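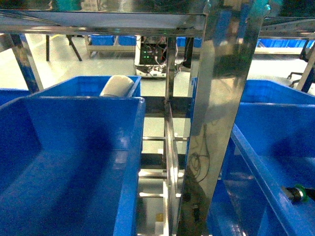 Sorting and Flow in Small-Parts Storage
Project report, Storage and Materials Handling course
Submitted 4th November
Supervisor: Waltraud Fuchs

1. Where the project came from

Our group got interested in bins during the summer course in July, when we were asked to find one everyday thing in the lab that could be used better. Most groups picked a tool. We picked the blue bins, and we have not regretted it! They are everywhere on the racks and the low tables, they get grabbed by whoever needs one, and before this project they went back wherever there was space.

The question we settled on was simple: can we lay out the bins and the flow shelf so that a person who has never been in the lab can find an item, take it, and put it back in the right place without asking anybody?

We borrowed the name Jiment for the layout from an old folder on the shared drive (we never found out what it stood for, but we liked it).

2. How we worked

We started with a log. For 14 days everybody using the storage area wrote down what they took, where they found it, and where they left it. That gave us 637 entries, which was far more than we had hoped for. Typing them in took two evenings and a lot of pretzels.

The log showed us a few things right away. Round and flat items, such as lids and plates, were the worst to track down. They slide to one side, they sit at an angle against the wall of the bin, and a single flat item can hide whatever is under it. Long items stick up over the rim, so people spot them fast, but they also get in the way when you want to stack.

We then gave each item a "home" bin and tried two ways of choosing it. In the first, which we called Enine, items were grouped by shape. In the second, Trummer, they were grouped by how often people asked for them.

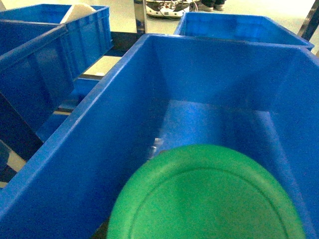

Enine was easy to explain to new people. You hold something round and flat, you look for the bin with round and flat things, done. It took around 3 minutes to teach, and the people we tested it on made very few mistakes when putting things back. Finding things was slower, though, as similar items ended up together and you had to look closely.

Trummer was the other way around. The popular items were right at hand and people loved that, but returns went wrong a lot. If you don't know how popular a thing is, you can't guess its home.

We ended up mixing the two. Shape decides the bin, and how often the item is used decides where the bin goes. We are really happy with how well this worked in the second round of tests, especially with first-year students.

3. The flow shelf

This was the part we looked forward to most. On a roller shelf a bin goes in at one end and rolls down to the other, so the first one in is the first one out. It is such a neat idea, and it needs no power at all.

Our first attempt was not so neat. We loaded bins of different sizes side by side, and the wide ones rode up on the lane next door and got stuck. We learned to check the width of the bin against the spacing of the roller strips before loading anything.

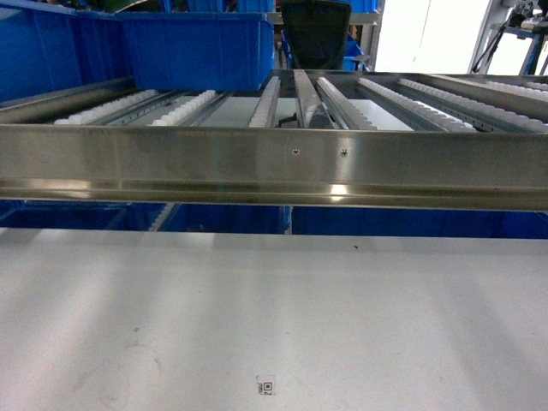 We also learned that bins have to go in straight. One that starts even slightly crooked gets more crooked on the way, and then somebody has to reach in and free it. Light bins were the touchiest. Adding a little weight helped, and so did letting go of the bin gently with both hands.

For labels we went with plain cards, large print, one word per card where we could manage it. Our first cards came from a template called Sadalar that had a picture, a code and a line of text, and people read none of it.

4. What we would do next

The labels need to survive cleaning, so we want to try some sort of clear sleeve. We would also like to repeat the log with the new layout and compare it to the first one entry by entry. Mrs. Fuchs suggested 5 extra test people from outside the department, and we already have a list of names.

The typed-up log and the floor sketch are attached as Appendix A and Appendix B.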